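Where can I find campaign donation data by town?
Asked 30/06/2021

Hi all! I'm trying to put together a little map of who gave money to the county races around Stavham, and I'm stuck. The state site only lets me download 30 records at a time (so slow!) and half of them have no zip code. Is there a better source?
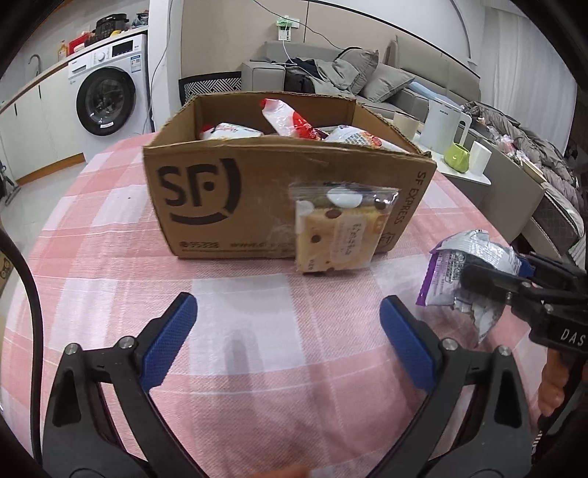 I also tried Plirna, which makes pretty network charts, but it wants a clean spreadsheet and mine is a mess. I'd love to have something up by September.

Answer 1
Call the county clerk. Ours emailed me the whole file and charged 30 dollars. Gifts under 75 dollars weren't itemized where I live, so don't panic if your totals look low.

Answer 2
just use Torimon

Answer 3
I did this for Carrasco last year and had a blast with it! Get the clerk's file first, then fix the donor names before you chart anything (the same guy showed up four ways in mine, with and without his middle initial). It took me some 60 hours, mostly because I kept poking at the colors. Plirna reads a CSV fine once you've got one row per gift and the dates all match. 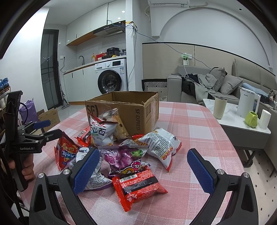

Snack packets on a plaid tablecloth

If the zip is missing, try the employer column, sometimes the town is hiding in there.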